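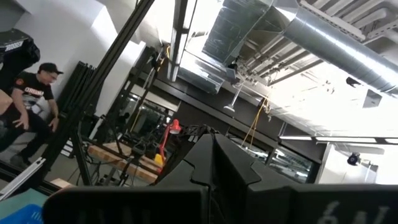
Wulier Opens Workshop Space and Brings Back the Dodell Basket

Home News Products Stockists Contact

December 6, 2020

Wulier has moved its storage products work into a new workshop and will start selling the Dodell basket again. The basket is a small open-top plastic basket with slotted sides, meant for sorting loose items on a table or a shelf. It comes in red, blue and orange.

The company first sold the Dodell in 1990. It was dropped when the original mold wore out. Wulier says customers kept writing in to ask for it, mostly people who had a few left and wanted more in the same size. A new mold was finished in October. The outside measurements match the old ones, so old and new baskets can sit on the same shelf.

The workshop has a concrete floor, white walls and a row of windows at the back. The ducts overhead have been left exposed. Worktables with pale wood tops are used for laying out baskets and trying different arrangements, and shelving holds equipment and cables.

"We wanted a room where we could leave things out overnight and come back to them," said Angus Grimshaw, product manager at Wulier. "In the old building everything had to be put away by five."

Much of the work so far has been about layout. Staff put baskets in rows and in side-by-side pairs, and set some on a raised board at the back of the table to see how a second level changes what a person can reach. The mats on the tables are teal, and the basket colors were checked against them.
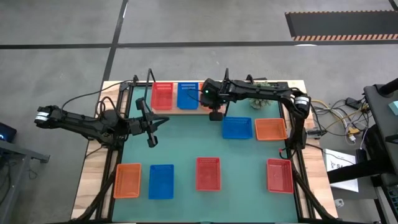

Baskets in red, blue and orange on a worktable at the Wulier workshop.

Wulier plans to sell the baskets singly and in mixed-color sets. The first run is 800 sets. These will go to stores that already carry the company's Hoani shelf line, and any left over will be sold by mail. The baskets have no lids, and there are no plans to make one.

Color is the main change from the original, which was sold in gray only. Senad Ionescu, who worked on the new mold, said the three colors were picked so that a household or a classroom could give each kind of item its own basket and skip the labels. Paper labels can still be tied on through the side slots.

A shallower basket was also considered. It held too little for its footprint and was set aside.

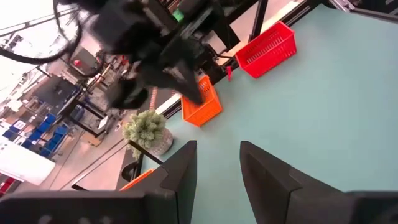 Ataahua Harawira said she has used the gray Dodell baskets for sewing supplies for years and would have liked the new ones to come in green as well. She added that the slots matter more to her than the color, as she can tell what is inside without lifting anything down.

Wulier will take suggestions for a fourth color through its stores until the first run is sold. Replacement baskets will be available one at a time in every color.

Stores that want to order should write to Wiremu Ormsby in the Wulier trade office. Orders will be filled in the order received, with a limit of 2 cartons per store on the first shipment.

Share 14 Comments 2

Sign up for the Wulier newsletter. We use cookies to run this site. Accept Settings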